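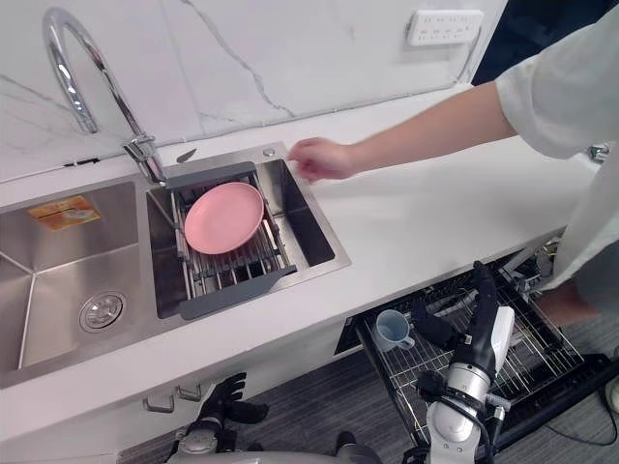

For my home design class I had to pick one small part of a kitchen and find out how well it works, and I picked the spot where the dishes dry. Everybody in my group went for drawers or lighting, but I wash dishes every single day and I have opinions! The rack I looked at is the expandable kind that sits over the sink, with steel rods and dark gray plastic end caps, and it goes across the smaller right basin so the deep one on the left stays free for washing. A round pink plate lying flat on top was my very first test, and it taught me more than the fancy ones later.

Home Projects Student Work Archive Contact

My question was simple: does a rack over the sink dry things as well as the old countertop kind with a tray under it? My aunt has a Tonberg tray rack that she swears by (it takes up half her counter, but fine), so I borrowed that for the comparison. I washed the same load in the same order each time, 6 plates plus a few cups and forks, and checked on everything with a paper towel. If the towel came away with a wet mark, the plate wasn't dry. Not very scientific, I know, but it's what you'd do at home.

The first thing I wrote down was how people put plates down when they're in a hurry. They lay them flat. I do it too. On the tray rack there are slots, so you more or less have to stand the plate up, but a flat grid lets you be lazy, and a flat plate holds a little pool inside the rim if it's right side up. I set a timer for 82 minutes, which was how long my laundry took, and the flat plate still left a mark on the towel while the ones I'd leaned on each other were fine.

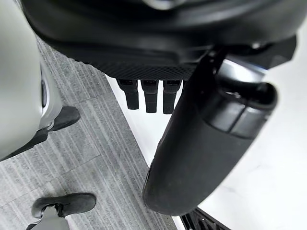
Flipping the plate over helped a lot, although then you get a wet ring where the rim touches the wires. Tilting it was better still. I ended up sliding a folded Bideck cloth under one side, and that small slope was enough to send the water off toward the basin. Stoltura makes a clip for this, but it was out of my budget, and a cloth is free if you already have one.

Then there's the counter. With the tray rack I had to empty the tray, and twice I forgot – the smell by Friday was not nice. With the rack over the sink the drips go straight down the drain and there's nothing to empty. The part I didn't like is that you lose the small basin. If somebody wants to rinse a tomato while your plates are up there, you're going to have a conversation about it. We agreed to keep the load to what would fit on one half and push the rest back.
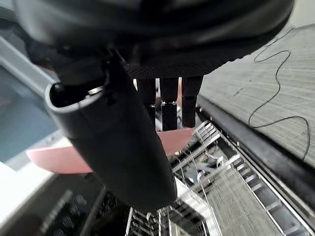
Can you leave heavy pots on a rack like this?
I'd keep them off. A big pot makes the rods bow a little in the middle, and it blocks the air for everything next to it, so dry pots with a towel and save the rack for plates and cups.

My scores came out closer than I thought they would. The tray rack got 7 out of 10 from me and the one over the sink got 8, mostly for the counter space. My teacher asked if I'd change the design, and yes, I'd want a few bumps along one edge so a plate could lean without help. I made a model of that out of cardboard and nearly 200 toothpicks, and it held one saucer before it folded up. Next time I'd use wire, and I'd also test glasses, which I skipped completely.

Filed under: Student Reports, Kitchen & Sink, Small Spaces

Comments

kovalchuk_kitchen: We have the same problem with the small basin. Ours gets rolled up at dinner time and put back after.

plainsoap: Did you try plates with a deeper rim? Mine never dry unless they're standing.

dishday: The cloth trick works but wash the cloth! Mine got funky in about a week.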